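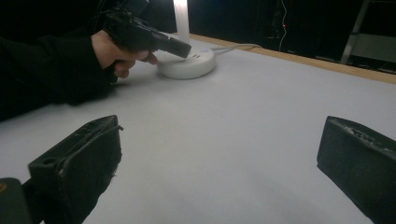 Fedley Makers' Club - Bench and Tools Team

Search this site Enter keywords Go
Print this page | E-mail this page

Clear the table first: my notes for the club evening, 12 July 2025

(Wait for people to find chairs. Start anyway.)

Hi everybody! I've got 16 minutes and one subject, and the subject is tables. I know, I know. But I've been coming to this club for nine years and I think I've spent more time moving stuff off benches than making anything on them!

So, the long white table. I love that table when it's bare. It's pale, it doesn't shine in your eyes, and if you drop a tiny screw on it you can find it again. Try that on the old brown bench in the Modise room (pause, they'll groan).

First thing I want to talk about is the near side, the side you work from. Keep it clear. Your coffee, your phone, that bag of parts you might need later - all of it goes on the shelf. I used to leave myself a little corner for "just a few things" and by the end of the night I was working in a space the size of a paperback.

Second thing, power. The round white power strip lives on the table and I'd like it to stay there, please. We had a long argument about this in June, and I was on the other side of it (I wanted the strip on the floor!). Then I spent an evening crawling around under there with a flashlight and changed my mind.

It does mean you reach across to it, so look where your sleeve is going. Black sleeve, black tool, it's all one blob when the lights are low. Bring the cord in from the far side if you can.

(Ask: who's been on the Usum build? Hands up.)

You folks had the table for more than 12 evenings and I never once had to clean up after you. Thank you! What they did was stop 4 minutes early and put everything back in the Erkus crates, even the half-finished bits. I tried it on my own project and it felt silly the first time, then I kept doing it.

Wiping down: soft cloth, a little water, no scrubbing pads. The matte top marks easily and I don't want to be the one asking for a new one.

(If there's time, tell the glue story. If not, skip to the sign-up sheet.)

The sheet for bench nights is by the door. Write clearly, I'm the one who has to read it.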